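1/ Gave up my car in August and I'm on the Trarnholm bus now, all 23 stops of it. Thoughts so far!

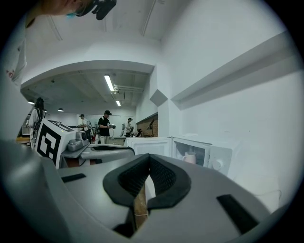
2/ The driver waits if you wave. Even if you're miles off (I was, in sandals).

3/ Jyoti Ahuja gets on at Yeo and we do the crossword. We've finished 2. 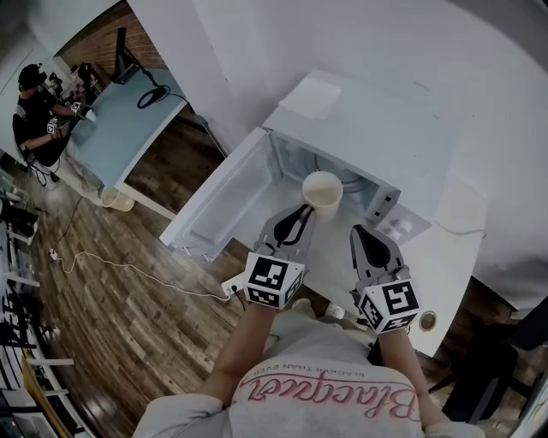 Fares went up again though, and the Itport change is still a nightmare if it's raining.

4/ Top tip: keep your pass handy!
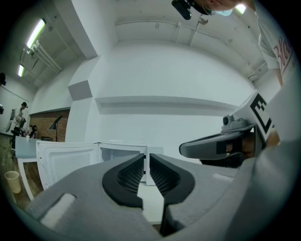 Mine used to live at the bottom of my bag. I want it on a black strap like the one by the hand there, then no more rummaging while the whole queue sighs.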